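Two weeks with the Clemow gripper

At Zurngate, a small test shop, Rocío Paredes has been comparing low-cost grippers on the same arm. First up was the Clemow, which slides its orange fingers along a metal rail. She ran it through 186 picks with painted toy blocks.

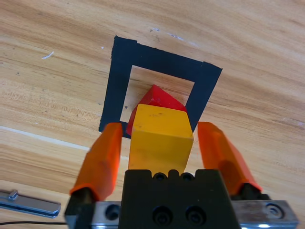
The yellow cube between the fingers, with the red block on the taped square behind it.

Clemow quotes 80 millimeters of opening. "That's plenty for blocks," Paredes says. "What I care about is letting go cleanly." The Borkilov, tried earlier, dragged its load on 14 releases – too many for her.

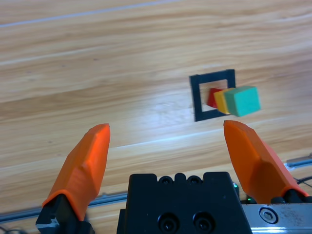
Red, yellow and green blocks at the black square, seen from the wrist camera.

Crowded blocks are harder, and the wrist view helps there. The Wogan controller stays the same for every gripper. The Borkilov goes back on the arm next for a second run.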